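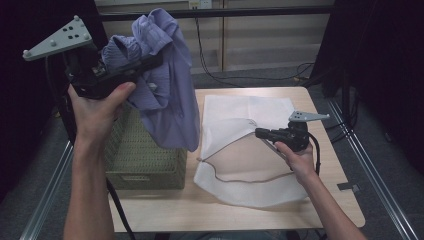 Sylvie Kennedy told me I should start this page with the part about the phone line, as that's what most people ask about, and then she said the rest of it was too long anyway. She's probably right on both counts! So: yes, you can call us, a real person picks up, and you don't have to know the name of the thing you're stuck on. "The button that used to be at the top" is a perfectly good way to start.

Now the long part.

I'm Sobia Ghumman, and I run Radar, a small school in Lavville that teaches people to use their phones, tablets and computers by ear, by touch, or with everything on the screen made really big. Some of our students have been blind all their lives. Some lost their sight last year and are still pretty mad about it. And quite a few see just fine but have shaky hands, or tired eyes, or a new phone their kids set up for them before flying home.

I got into this through my dad's old laptop. He had a screen reader on it that talked so fast I couldn't follow a word, and he wouldn't slow it down for me (I asked, many times). I was supposed to be helping him do his taxes. By the end of that week he'd taught me how to move around a web page by headings, and I'd taught him where the decimal point goes in a spreadsheet cell. I quit my job at the print shop that November and started giving lessons at his kitchen table.

These days there are a few more of us. Lutz Thiele teaches the computer classes and writes most of our keyboard handouts, which come in braille, large print and plain text. Sylvie does phones and tablets, plus the phone line on most mornings. Dirk Lammers and Dirk Brinkmann both do home visits, and yes, we know. Ask for Lammers if you live in town and Brinkmann if you're out toward Fidivthorpe. If you just ask for Dirk you'll get whoever is closer to the coffee.

We keep classes tiny. There are never more than 2 students to a teacher in the beginner course, because two talking phones in one room is plenty and a third one turns the whole thing into soup. The beginner course covers gestures, typing and dictating, reading your mail, making calls, and getting the voice to hush when you need it to. After that you pick what you want. Banking apps are popular. So are bus times, recipes, audiobooks and (this one surprised me) online chess.

Last year 115 people finished the beginner course and 77 of them came back for something else. The phone line took 831 calls. Lutz wanted me to put those numbers in a table and I said no, they're fine right where they are.

What does it cost? The phone line is free. Home visits and classes are on a sliding scale, and we work that out with you on the first call, with no forms to print. We don't sell phones or computers, and we don't get a cut from anybody who does, so if your old tablet is good enough we'll tell you to keep it.

Our classroom is on the ground floor of the Nolte building, side entrance. The bell is at shoulder height, on the right, with a raised dot on it. Guide dogs get a water bowl and way too much attention. If you're coming by bus, tell us which one and somebody will walk over to the stop and meet you.

One more thing, for family members reading this on somebody's behalf: you're welcome to sit in on the first lesson, but please keep your hands in your lap. It's so tempting to reach over and tap the thing for them! I still do it to my dad, and he still smacks my hand away.

Call or write whenever you like. Sylvie reads the mail first, so be nice.

More from Radar
Slowing down a voice that talks too fast
Dictation: how to say a comma
Which keys are which: Lutz's stick-on dot guide
Home visits in and out of Lavville
Getting your bank's app to read your balance out loud

Contact | Phone line | © Radar, Lavville | Page updated July 2, 2024 | Back to top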